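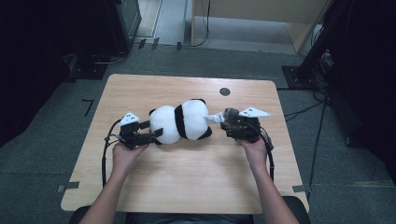
Growing ginger where the frost comes early

The owner of Onder, a small herb farm in a cold valley, has been raising ginger under cover for six seasons. She sells most of it fresh in the fall and keeps back the best pieces for planting. We talked in her packing shed in March, when the first trays had just gone onto the heat mats.

She started with grocery store ginger and lost nearly all of it. "It sat there until May and then went soft," she says. "I was watering it like a tomato. A piece with no roots can't use that water."

These days she buys seed ginger from a supplier called Serrano and cuts it into pieces as long as her thumb, each with at least two good buds. The cuts dry on a rack for a couple of days before they go into barely damp coconut fiber. She doesn't water again until she sees green.

Last year she planted 239 pieces in one tunnel and lost very few. "The ones that failed were the small ones. I got greedy with the knife."

Soil and feeding

Her beds are half compost and half the farm's own sandy loam, raised a foot above the path. She feeds every two weeks once the shoots are knee high, and hills the rows twice over the summer.

"You hill when you see pink at the base of the stem," she says. "If you wait too long the roots turn green on top. You can still eat them, but they don't look like much on a market table."

She has tried shade cloth and gone back and forth on it. In a hot July the leaves curl and brown at the tips without it – in a cool one, the cloth slows everything down. She now puts it up only over the south end of the tunnel.
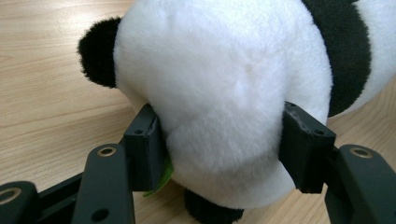
Harvest and storage

Digging starts in late September. Baby ginger, with its thin skin, goes straight to restaurants and to Vesta, a local grocery that takes 200 pounds a year. It keeps for two weeks in the cooler and freezes well whole.

Pieces meant for replanting stay in the ground as long as she dares, then cure in a warm room until the skin toughens. "I used to store them in the fridge. They rotted from the inside. Now they sit in dry peat in my hallway closet."

She plans to try turning one bed over to galangal next year. The tunnel heater needs replacing first, and she is still waiting on a quote.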